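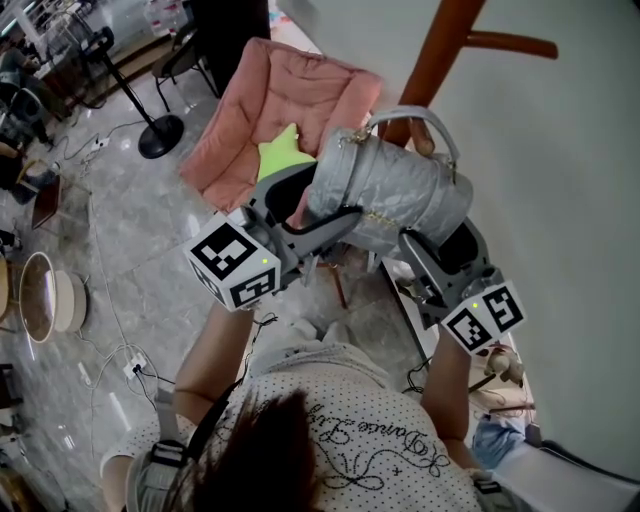 A light gray quilted handbag.

Bag and Accessory Care Service: Frequently Asked Questions

Baltora provides cleaning, repair and storage for handbags, small leather goods and travel bags. The answers on this page apply to items left at our service counters and to items sent by mail. Last updated 2024-05-31.

General

What kinds of items does Baltora accept?
We accept handbags, shoulder bags, backpacks, wallets, belts and soft travel bags. Leather, suede, canvas, nylon and most coated fabrics can be treated. Hard-shell luggage, footwear and items made from the skin of protected species are not accepted.

Where can I leave an item?
Items may be left at our counters in Itolness and Stuleo during opening hours. Customers who live farther away may use the mail-in service described below. The workshop itself is not open to the public.

Do I need an appointment?
No appointment is needed to leave or collect an item. If you would like to discuss a color restoration or the replacement of a lining, please call the counter first so that a member of the repair staff can be present.

What should I do before handing in my bag?
Please empty every pocket, including any zippered pockets inside the lining. Remove key rings, charms and straps that do not need work. Baltora is not responsible for personal belongings left inside an item. Anything found during inspection is placed in a sealed envelope and returned with the bag.

Cleaning

What is included in a standard cleaning?
A standard cleaning covers the outside of the bag, the handles, the lining and the metal parts. Leather items also receive a light conditioner. Stains from ink, dye or oil are assessed separately and are quoted as an additional service.

Can all stains be removed?
No. Dye that has moved from clothing onto a pale bag can often be lightened, but it may not disappear. Ink that has been in place for a long time is usually permanent. The inspection report will state what result we expect, and you may decline the work at that stage.

How are quilted bags cleaned?
Quilted bags are cleaned by hand. Dirt tends to collect along the stitching, and too much water can cause the padding to shift or flatten. For this reason we use a soft brush and very little moisture, and the bag is dried with its shape supported from the inside. Machine washing at home is not recommended for any padded bag unless the maker's label permits it.

May I clean the bag myself between visits?
Yes. Wipe the surface with a dry, soft cloth after use. A barely damp cloth may be used on smooth leather and coated fabric. Please avoid baby wipes, nail polish remover and household sprays – these are the most common cause of the finish damage we see at the counter.

Repairs

Which repairs do you carry out?
We replace zippers, snaps, magnetic closures, rings and linings, and we restitch seams and handles. Where the original hardware is no longer available, we offer the closest match in size and finish. You will be asked to approve the substitute before work begins.

Is the repair work guaranteed?
Stitching and hardware repairs are guaranteed for 2 years from the date of collection. The guarantee does not cover color work, normal wear, or damage caused by overloading.

Mail-in service

How do I send an item?
Request a Zou mailing kit through your online account. The kit contains a box, tissue paper, a form and a prepaid label. Stuff the bag lightly with the tissue, place it in the box with the completed form, and keep your receipt.

Is my item insured in transit?
Each parcel is covered up to $200. Additional cover may be purchased when the kit is requested. It cannot be added once the parcel has been accepted by the carrier.

Collection and storage

How long will you hold a finished item?
Finished items are held free of charge for 30 days. After that a monthly storage fee applies, and a reminder is sent to the address on your account.

Are the counters open all year?
Both counters close for 2 weeks in July. Items cannot be left or collected during this period, and mail-in parcels are processed in order of arrival when work resumes. The closing days do not count toward the free storage period.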